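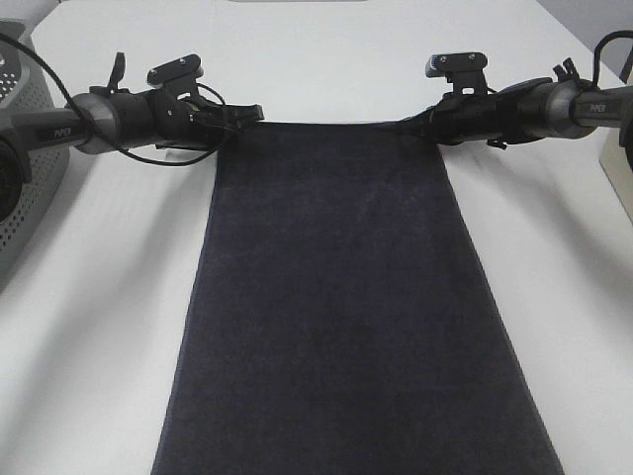 A dark navy terry towel laid flat on a white tabletop.

Pritchard revises wash guidance for cotton terry after lint complaints

Textile supplier Pritchard has changed its laundering instructions for dark cotton terry towels sold to hotels and fitness clubs, following a review of lint shedding and color transfer in commercial washing. The new guidance took effect in March and applies to all navy, charcoal and black lines.

The revision lowers the recommended wash temperature from 160 to 140 degrees Fahrenheit, removes fabric softener from every stage of the cycle, and limits machine loading to two thirds of rated drum capacity. Earlier instructions allowed full loads and permitted softener in the final rinse.

Pritchard began the review after laundries reported blocked dryer screens and gray lint on lighter items processed in the same shift. The company asked the textile testing firm Tranier to wash and dry 3786 towels under controlled conditions and weigh the lint collected after each cycle. Half of the towels followed the old instructions and half the proposed ones.

According to Tranier's summary, towels washed under the proposed instructions released less lint in each of the first ten cycles, with the largest difference in cycles one through three. After the tenth cycle the two groups could not be separated within measurement error. Color transfer to undyed cotton strips was also lower at 140 degrees, although both groups stayed within Pritchard's own limit.

"Most of the loose fiber in a new towel is left over from cutting and shearing," said Siobhán Buckley, who managed the tests at Tranier. "It has to come out somewhere. If the drum is packed, the water can't carry it off, and it ends up in the dryer or back on the pile."

Softener was tested separately. Towels treated with a standard cationic product took longer to absorb a measured drop of water than untreated towels, and the delay grew with repeated use. Tranier found no reduction in lint from softener at any dose. The summary recommends an extra rinse where customers want a softer hand.

The towels in the study were ring-spun cotton with a fabric weight of 700 grams per square meter. Buckley said the figures should not be applied to lighter fabrics or to cotton and polyester blends, which shed differently and tolerate other temperatures. A second series on blended terry is planned but has no start date.

Drying guidance has also changed. Laundries are now told to stop the dryer while a small amount of moisture remains in the hems and to let the load cool before folding. Overdrying makes cotton fibers brittle, and the loops then break during the next wash. Pritchard previously gave only a fixed drying time, which did not allow for differences in extraction speed between machines.

Skultia, a linen rental company that took part in a trial of the instructions at 91 customer sites, said it would keep the new loading limit but had not settled on the lower temperature. Some of its contracts specify a thermal disinfection step that 140 degrees does not meet at the present cycle length. The company is looking at a longer hold time and at a chemical step in the main wash.

The smaller loads will add to water and energy use per towel in some plants. Pritchard said the lower temperature offsets part of the increase but did not publish a figure.

Replacement care labels will be sewn in from the next production run. Existing stock will ship with a printed card. Customers using programmable dosing equipment from Kotia will need to edit the final rinse setting by hand, as the stored program for dark terry still includes softener.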